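About Keltemel

Keltemel tests grippers. People who build or buy robot arms send us the part that goes on the end, and we find out what it can pick up, what it drops, and what it launches across the room. Then we write it down in a report that the sales department would prefer to have written themselves.

We started in the back half of a former carpet showroom in Sterton, with one arm bought at a bankruptcy auction and a controller that only spoke to it in the mornings. Willy Van Leeuwen, who founded the company, had spent years choosing grippers from catalogs in which every gripper was shown holding an egg. He wanted to know how they did with a wet sponge. Our first report covered that question in 78 pages, and it sold four copies.

We have since moved to Chisholm Street, which has heating. We no longer print the reports.

What we do

Most of our work is side-by-side comparison. A client gives us two or three candidates and a job, and we run the same job on each until the differences stop being a matter of opinion. The standard run is 200 attempts per gripper per object. Clients in a hurry sometimes ask for 20, and we do that too, at a lower price and with a sterner cover note.

We also compare cameras, mostly wide lenses mounted near the fingers, and the controllers that are supposed to act on what the cameras see. Lens trials take longer than anyone budgets for. A very wide view lets you keep both hands in sight and bends every straight line you own, so whether it's worth having depends on how much your software minds.

Our longest single job was Prulumton, a comparison of finger materials that reached 3660 grasps before the client decided to go with suction cups. We have the data if anyone would like it.

How we work

Every trial starts by hand. Before a gripper goes anywhere near an arm, one of us takes a hand-held version to the bench and does the job with it, badly at first. You learn a lot about a finger pad by being the one who has to steer it. Bench setups are kept ordinary: a table, a cloth behind it, and the sort of things people have at home. 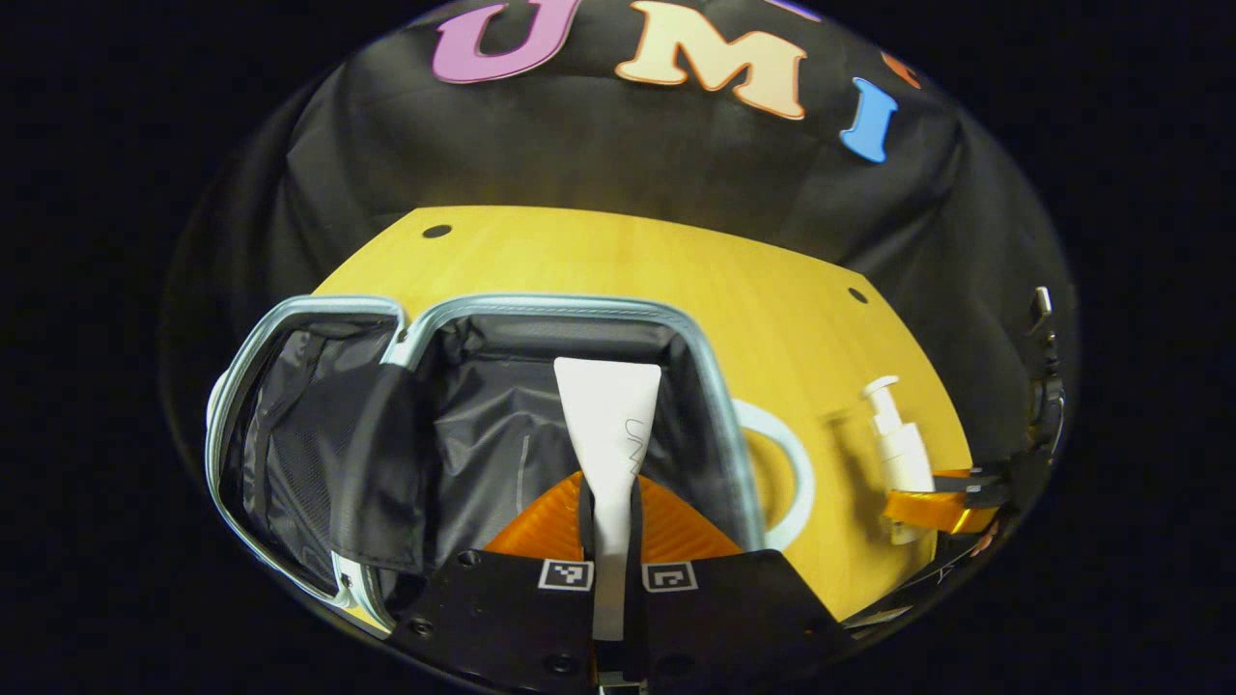

Soft containers are the current headache. A rigid box stays where you put it and lets the gripper bump its way in. Fabric sags, folds over and gets pinched along with whatever you were after, and a hand that looked clever on wooden blocks can spend a whole afternoon holding a piece of lining. We added fabric storage to our household set last July and have been less popular with manufacturers ever since.

We don't sell grippers, take commission on them or give out awards. Several firms have asked about the awards. If you have a part you'd like tested, write to the Chisholm Street office and tell us what it's meant to pick up. Please also tell us what it has already broken.

Related pages
Our test bench
Reports and price list
How we score a dropped object
Wide lenses compared: notes from the bench
Sending us a gripper: packing advice
Visiting Chisholm Street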